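Robots in the service apartments: what we have learned so far

Many of you have asked at the front desk about the cleaning robots, so I was asked by the editor to write some lines. I work in the housekeeping team of Trenent and I am in the project from its first week. Zilik prepares the machines and we bring the knowledge of how a room should be cleaned. My English is from school, so please excuse my long sentences.

We started with the furniture and the laundry corner, as these take the most time in every apartment. The robot has to learn the dusting of a desk, the wiping of marks from a tabletop, and the handling of towels and cloths.

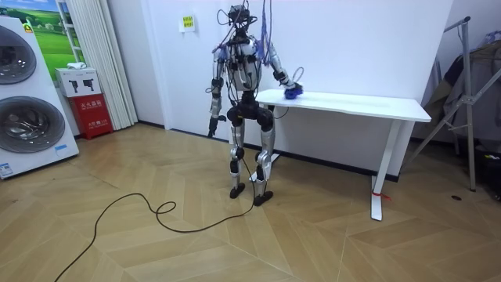 Before the project, one housekeeper had 15 apartments in a shift and did everything alone, from the bed to the last tap. In the new plan the beds, the bathroom and the final check stay with us. The desks and tables should go to the machine, step by step. Ashley Lightfoot, our shift leader, made the new plan together with the team, and she changed it two times after our comments.

The most difficult subject is pressure. We press a cloth harder on ink and softer on dust, and we do it without thinking. For the training we had to explain this in words, and I was surprised how hard it is to describe my own hand. Marker on a white table was a good exercise. A faint gray smear can remain after a pass with the cloth, and a guest will notice it when the lamp is on.
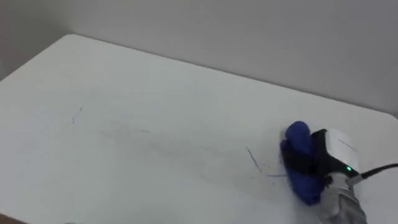
What changes for the team

No position is removed because of the robots. This was promised to us in writing in December. But the work is different, and I will not say that everybody likes it. Two colleagues moved to the Kershaw building, where there is no robot, and they are content there. For the others there is a course of 20 hours, paid as normal working time. It covers how to start and stop a task, how to walk safely near the machine, and how to keep the power cables away from the feet of everybody.

My back is less tired in the evening. On the other side, there is more waiting and more writing of notes, and some of us miss the quick rhythm of before.

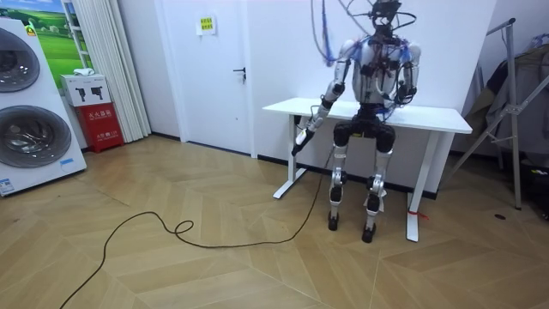

Towels

Folding is still ours. Putting a hand flat on a folded towel seems a very small thing, but the layers move easily and then the edge is not straight anymore. We have asked Zilik to give more time to this part before the Bikinden apartments join the project.
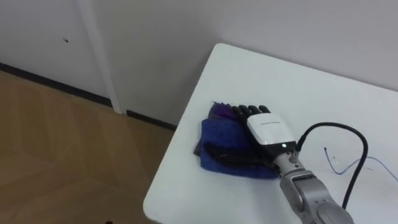

HOUSEKEEPING NOTICES

Places for the next course are open. Please write your name on the list in the staff kitchen before the end of the month, also if you work only part-time. Questions about the shift plan go to Ashley, extension 44.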